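Flukstead bench notebook, February
Sunday, started 14:10. Entry: TH
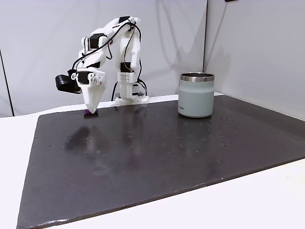 Bench 2, dark board on the white top.

Subject: drift in the Mertens balance and what it does to the humidity series.

Balance switched on at 13:00 and left to settle for 60 minutes with the draught shield shut. Zero was steady at the start. Check mass of 1000 g loaded centrally, read, removed, zero read again. Repeated until the notebook column was full. Readings climb through the run and the zero climbs with them, so the span looks fine and the fault is in the zero. Corner loading shows nothing worth writing down.

Suspects, in the order I tried them:

Draught from the wall heater. Turned it off, no change in slope.
Level. Bubble was slightly off towards the window. Corrected, no change.
Static on the sample dishes. Swapped the Fatetti dishes for glass. Scatter came down but the drift stayed.
Supply. Moved the adapter to the other socket strip. The slope flattened within a few readings. Moved it back and the slope returned. Did this twice.

So the strip by the sink is suspect. Ruaridh has a meter and will look at it. Until then please keep the balance on the strip by the door, and do not share that strip with the Nolix oven.

Effect on earlier data: the paper samples from batch 645 were weighed on the sink strip without a zero between dishes. Moisture figures for that batch are too high by an amount I cannot recover. Saskia and I agreed to mark them as not for use. The batches before it had a zero taken after every dish and can be corrected — Bart has the sheet and knows which column.

Weighing order from now on: zero, dish, zero, and write both zeros down even when they agree. Stijn would like the second zero dropped for the short runs. I would keep it until the strip has been replaced.

Dried and reweighed the spare set on the door strip, 16:30 to 17:45. Zeros hold. Scatter still a little wider than the Mertens sheet gives, probably the bench.

To do: new adapter, ask Bart for the older check mass log, relabel the desiccator shelves. Lid grease is nearly finished.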